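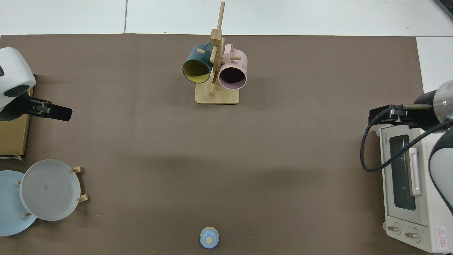 Figure 4. Mugs on the tree, a plate in the rack, toaster oven at the right.

Section 3: Setting Up the Mug Tree and Plate Rack

This section covers the Merncombe mug tree and the matching plate rack. Both go on a flat tabletop mat. If you bought the tree without the rack, skip steps 8 through 10.

Before you start

Wipe the mat and let it dry. Crumbs under the base will make the post lean, and a full tree shows it more than an empty one. Check that the pegs turned up in the box. They ship in a paper sleeve taped to the underside of the base and are easy to throw out with the packing.

Caution: Keep the tree at least 7 inches from the door of a toaster oven. Remember to allow for the swing of the door as well as the heat.

Assembling the tree

1. Stand the post in the hole in the base and turn it clockwise until it stops. Hand tight is enough.

2. Push each peg into the post with a slight twist. The angled end goes in first, so that the peg points up a little. A peg that points level or down was put in the wrong way around. Pull it out and turn it over.

3. Set the base flat on the mat and press on both ends. If it rocks, loosen the post a quarter turn and try again.

Hanging the mugs

4. Start with the lower pegs. Hook the handle over the peg and let the mug hang with its mouth facing out and tipped slightly down.

5. Hang the second mug on the other side of the post before adding a third. Two heavy mugs on one side can tip the tree when you reach past it.

6. Mugs may touch near the post. Wide mugs nearly always do. If they knock together when you lift one off, move one of them to a higher peg.

7. Leave a peg free above each mug if you have the room, especially if your mugs have large handles.

Note: The pegs fit handles with an opening of 30 mm or more. Espresso cups with ring handles will not hang and should be kept on a shelf.
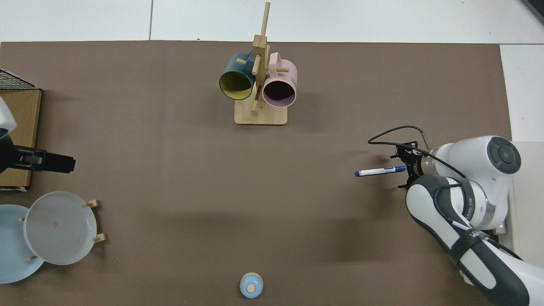
Figure 5. Two mugs on the tree, mouths facing out. Plates at lower left.

Filling the plate rack

8. Place the rack near a front corner of the mat, well clear of the mug tree.

9. Slide the plates in upright, one per slot, with the largest at the back. They will lean a little. The rims should rest against the pegs, with the bottom edges down in the slots.

10. Do not force thick stoneware into a slot. Skip a slot and use the next pair of pegs.

Small items

Keep small pieces toward the front of the mat, where they can be picked up without reaching around the tree. Put markers and pens away before the mat is used for food.

Care

Wash the wooden parts by hand and dry them right away. Do not soak them or put them in the dishwasher. Rub the post and pegs with food-safe mineral oil every 18 weeks, or sooner if the wood looks dull. Wait until the next day before hanging mugs again.

Replacement pegs are sold in sets under the name Henare. The older Domport pegs are thicker and do not fit this post.

Continue to Section 4 for the drip tray.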